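November 20, 2025

Spent most of today on the rule sheet for the coffee bench. Mohit Shukla wants it on the wall before Dunstan come in to look at the two arms, and what we had was a page of pencil notes from April and whatever people remembered.

Started with the glass. The old note said "glass on the table, near the machine", and everyone has read that in their own way. I've changed it to say the glass starts empty, upright, to the left of the coffee machine, and that it gets looked at for chips before the first run of the day. Any chip and it goes in the bin. Arvo Lappalainen asked for plastic tumblers instead. I see his point, but the Herkow people asked for real glass in the job sheet and I'm not reopening that this month.

Next the reach rule. Hands stay off the table while either arm is powered, including to wipe up a crumb or straighten the tray. Mohit wanted an exception for when the arms are paused. I said no. Paused at Tastitow meant one thing and paused on the Pellix software means another, and I don't trust new starters to know which they are dealing with. If you need to touch something, you press the stop, wait for the light, then reach. He agreed after lunch.

The tray took longer than it should have. Some of us square it to the table edge and some leave it at an angle. I had a look back through the log, and of 91 runs with a full entry, 53 had no note of how the tray was lying. So the rule is now about the writing down. Put it at any angle you like, within reach of the left arm, but record it. Same for the capsules: write the colours on the stand before you start.

Grippers open at the start of every run, and the person starting it says "open" out loud. It felt silly the first few times this afternoon. I stopped noticing by four o'clock.

Water tank: lid on, always, and filled away from the bench with a jug. There are cables and connectors by the middle bracket and I don't want anyone carrying an open tank over them. This was the only rule that went through with no argument at all.

Loose cables on the floor behind the bench are still not covered by anything. I've put a line in saying they get taped down at the end of the week, but I need to ask who has the tape. Also need to decide about paper scraps. Strictly, anything on the table that isn't on the list should stop the run. Arvo thinks that will stop half of them. Left it in brackets for now.

Printed a first copy at the end of the day. The type is too small, and the stop rule should be at the top instead of fourth. Will redo it tomorrow before Mohit gets in.

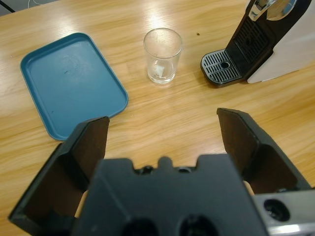
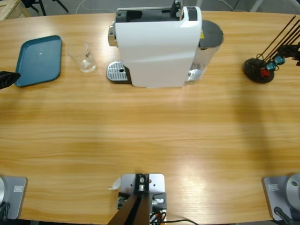 Tray, glass and coffee machine on the bench

Words and pictures: the bench diary
Filed under: work, safety rules

Later. Read the sheet through again at home and found I'd written "operator" in some places and "person starting the run" in others. Going with the second. It's longer, but when there are two people at the bench they both think the operator is the other one.

Arvo rang to say he has the tape.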